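Gestia 2 Drops Password-Only Database URLs, Sets September Cutoff
2022-05-21

Gestia, the hosting platform for small web applications, has released version 2 of its command line client and changed the way connection settings are passed to running apps. Applications that read a database password straight from the environment will keep working until September. After that the variable will contain only the host, port and database name, and the credentials must be requested at startup.

The change affects any app created before the new client was published. Apps created with version 2 already use the new format. To check an existing app, run:

gestia config:check --app yourapp

The command prints "legacy" or "current" next to each attached database. If the result is "legacy", the app needs a small edit to its startup code and a redeploy. The supported client libraries for Ruby, Python and Node include a function that fetches a short-lived credential and renews it in the background. Apps that open a connection once and hold it for days should be tested with care. The server closes sessions whose credential has expired, and older connection pools do not always reconnect cleanly.

Fankhauser, the company that runs the platform, said in its release notes that the old format had ended up in log files, error reports and public code repositories. An internal scan found 477 live passwords in places where they could be read by third parties. All of them have been reset, and the owners of the affected apps were notified by email.

The release closes 121 tickets in total. Most are minor. Among the more visible fixes, the log viewer no longer drops lines longer than 584 characters, and a rollback now restores the config values that were active at the time of the earlier deploy. Previously only the code was rolled back.
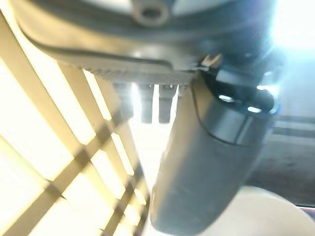 Two add-ons are not ready for the new format. Rerno, the job queue service, still expects a full URL with a password and will fail at startup if it does not get one. Its developers have a patch in testing. Plostport, which copies database backups to outside storage, works for manual backups but not for scheduled ones. Users of either add-on are advised to stay on the legacy setting, which can be pinned with:

gestia config:pin legacy --app yourapp

The pin expires with the September cutoff and cannot be extended. Version 1 of the client can still deploy and read logs, but it cannot attach new databases.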